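Stop buying the fancy remote rig first

Posted Sunday, August 19, 2018

Writing this fast before I change my mind and get diplomatic about it.

I keep hearing that the serious way to teach a robot a task is teleoperation. Headset, joysticks, leader arm bolted to a bench, the works. Everything else is a toy. I bought that for a long time. Spent most of April on a Funeck leader arm, two joysticks, a foot pedal I never got along with. I don't buy it anymore, at least not for small stuff on a table.

The argument for it goes like so. The robot does the motion, so whatever you record is something the robot can do. No guessing, no conversion later. Fair. Good argument. If I had a heavy arm next to anything that breaks I'd still want it.

But look at what the person turns into. Slow. Stiff. Everybody driving a remote arm moves like they're carrying soup. You reach, stop, check the screen, nudge, overshoot, nudge back. And all of that goes in the recording. Then we train on it and complain the robot hesitates. Well, yes. We taught it to hesitate.

By hand you just do the thing. Gripper in each fist, camera riding along, go. Your wrist already knows how to come in at an angle. You don't plan it. Flat objects especially - something thin lying on a smooth table is miserable over remote, there's nothing to feel and no edge to get under, and you end up poking at the tabletop.
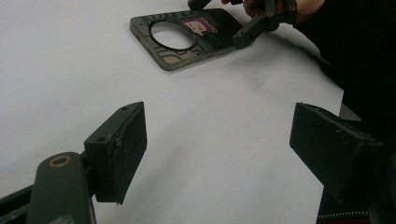

We ended the spring with 3,217 recordings at Sillska, and 2,536 of them were done by hand. The rest were remote. I know which pile I'd rather train on, and I know which pile cost us more evenings. The remote pile also had 137 clips where the operator basically gave up halfway and parked the arm. Some of those were mine.

Now the part where I argue with myself. Hand data lies about reach. My elbow goes places no cheap arm is going to go, and I don't notice because why would I. You lean over the table, come in from the far side, feels totally normal, and then the arm can't do it. Yeom's software flags some of that after the fact but after the fact is late. You've already done the whole batch. So you need rules. Stand still. Keep your shoulders out of it. Short boring list taped to the wall and people still forget by lunch.

Also you get tired in a different way. The grippers aren't heavy untill they are. Two hours and my thumbs are done, and a tired thumb gives you sloppy closes, which the robot will happily copy forever.

Still. I'd take sloppy and human over careful and frozen. You can throw out the bad clips. You can't put the quickness back in to a clip that never had it.

What bugs me most is the pricing. Zornorow sells the remote bench as the starter kit and the hand grippers as an add-on, way down the page. Backwards. Most people asking me about this have one table, one small arm and a weekend. Print the grippers. Chipped edges are fine, they get chipped anyway. Do a couple hundred by hand, train something, watch it fail, see where. Then decide if you need the bench for the parts that failed - maybe you do! I kept ours. It gets used for checking reach and for 2 tasks that really do need the arm's own limits.

Comments are open, the remote people can yell at me there. I'll answer when my thumbs recover.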